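Last updated: 2025-10-11

Print this page | E-mail this page

# Sullwood Shoot Planner

Hi! I put this little set together after one too many marketing shoots where we all turned up with no shot list (me included). It has 161 shot briefs for building and interior photography, sorted into six folders by client goal.

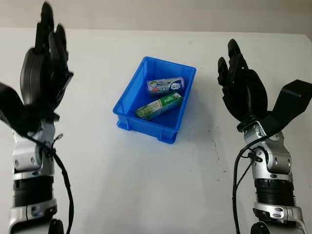

Each brief is a plain text file: who the pictures are for, best time of day, who signs off. Start with the Huanca folder, it's the tidiest. Prullthorpe still has 17 briefs with no usage rights filled in, and I'm working on those!

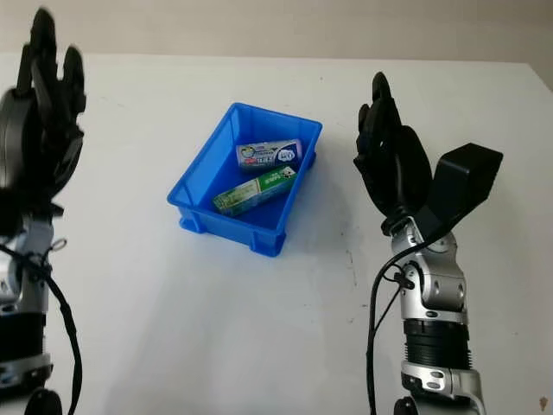
Budgets are in US dollars and leave out travel. If you add a brief, copy the Deser template and keep the file names lowercase (my sorting script chokes on capitals).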